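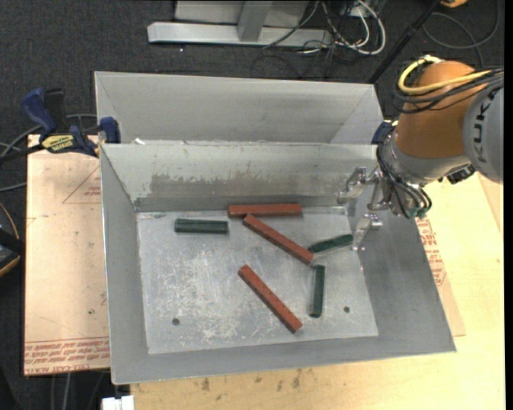

## Zotlow Hand-Guide Kit for gripper arms

I sell one thing on this page and I use it myself nearly every day, so forgive me if I run on a bit. The Zotlow kit lets you show an arm a task two ways: grab the handle and push the arm through the motion yourself, or sit back with the remote puck and drive it from a chair (my knees vote for the chair!). Either way, your moves get saved as a demo you can replay, trim or throw out.

My go-to first task is sorting short blocks out of a metal bin, red ones and green ones. Sounds like a kiddie game, right? But blocks land at every angle, one ends up tight against the back wall, another stops with its end almost touching its neighbor, and the fingers have to come in over the side of the bin without scraping it. You'll learn more about your own teaching style in one afternoon of that than from my whole manual. Clamp your bins down, by the way. Bar clamps are fine.

### What you get

- Clip-on guide handle with a thumb switch (squeeze to record, let go to pause)
- Lindgren remote puck, wired, with a long cable
- Plonia recording software on a USB stick, 2 seats
- 4 mounting straps
- Printed quick-start card

The arm, gripper, bins and blocks are yours to supply. I do get asked!

### Hand or remote?

I start by hand for big reaches, then switch to the puck for the last little bit above a block. Stijn Coppens, who wrote most of the replay code, does the whole thing by puck and thinks I'm nuts. Rocío Alcaraz teaches with it and has her students do both and keep whichever demos look smoother. The software doesn't care, and you can mix them in one task.

Storage is 200 demos per task. If you hit the limit, export the old ones and keep going. The puck is slow on purpose in fine mode, and you can change that under Settings > Feel, though I'd leave it alone for the first week.

### Price and shipping

$188 for the full kit. The handle's spare grip sleeve comes from Rodico and is sold separately, in black only for now. I ship from my own bench, usually the day after you order, and returns are fine as long as the straps haven't been cut.

Page updated June 15, 2018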